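Power still off in lower Ploltelham, what are people hearing?

marshlane34
Wednesday, second night without electricity at our end. The radio said 752 homes were still off at teatime and the text from the network says "by late evening", same as yesterday's text did. Has anyone got anything better than that?

Karim Bensaid
The substation by the Dabbas road flooded up to the fence. My neighbour spoke to one of the crew and they can't switch it back on until it has been pumped out and tested. He was told morning, not tonight.

pollyanne_k
Ours came back at 4 this afternoon, then went off again after ten minutes. Leave the freezer shut if you can. The church hall has hot water and soup until 9.

tidewatcher
I don't understand why the lower streets are always last. It was the same in the April storm. Top of the hill was back in a couple of hours and we sat in the dark for two days.

Karim Bensaid
Because the top of the hill is on a different line. It comes in from Ostusach. It isn't favouritism.

tidewatcher
I didn't say favouritism. I said we are always last, and we are. They were told after April that the substation needed raising and it's still sitting in a dip.

Ertuğrul Soylu
Both right, I think. The line from Ostusach does feed the top, but there was a plan to link the two so either could carry the town. It was in the parish newsletter and then it went quiet. I've written to the council twice and had one reply, which said it was a matter for the network.

marshlane34
And the network will say it's a matter for the council.

pollyanne_k
Can we keep this one for news and have the row in another thread? People are reading on phones with not much battery left.

tidewatcher
Fair enough. News then: Ivaretti's is open, cash only, and they had bread and torches when I went in. More than 7 people ahead of me so take a coat.

Ertuğrul Soylu
The bridge is open one way. If you have anyone on oxygen or with a stair lift, ring the priority number on the back of your bill — they did answer me, it took a while.

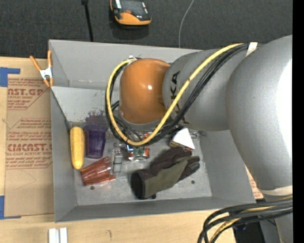 I've got a camping stove and a spare gas bottle as well if anyone near the school needs to heat some milk or a tin of something. Message me on here, I'll be checking until eleven.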